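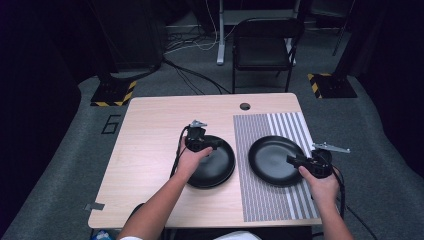 Según Fiifi Agbenyega, conviene comparar las dos pinzas con el mismo plato y la misma mano antes de tocar ningún ajuste, y apuntar los fallos aunque parezcan culpa del operador.

4.2 Prueba comparativa de pinzas de mano Cesora

1. Conecte los cables y compruebe en Plelto que aparecen las dos pinzas.
2. Abra y cierre cada pinza 10 veces en vacío.
3. Ponga un plato en la mesa. Acerque los dedos al borde y cierre despacio.
4. Levante el plato, manténgalo en el aire y vuelva a dejarlo.
5. Repita hasta completar 25 agarres por pinza. Anote los deslizamientos en la hoja 11.
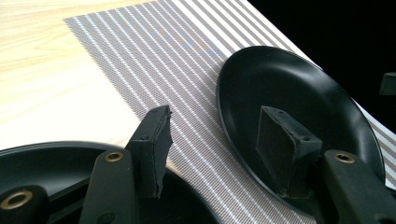
6. Cambie la superficie de apoyo y haga otra serie. Los resultados de cada superficie van en columnas distintas.
7. Intercambie las pinzas de mano y repita desde el paso 3.

Nota: si una almohadilla resbala más que la otra, límpiela con un paño sin pelusa y repita solo esa serie.

PRECAUCIÓN: no fuerce los dedos con la mano cuando el controlador esté encendido. No tire de la pinza por el cable.

Sustituya las almohadillas por parejas. El recambio lleva dos tornillos por pieza; no use fijador de roscas.

Revisión: 2018-09-03

Imprimir | Enviar por correo electrónico

Este sitio utiliza cookies. Si continúa navegando, acepta su uso. Aceptar

Contacto | © Getotby | Volver arriba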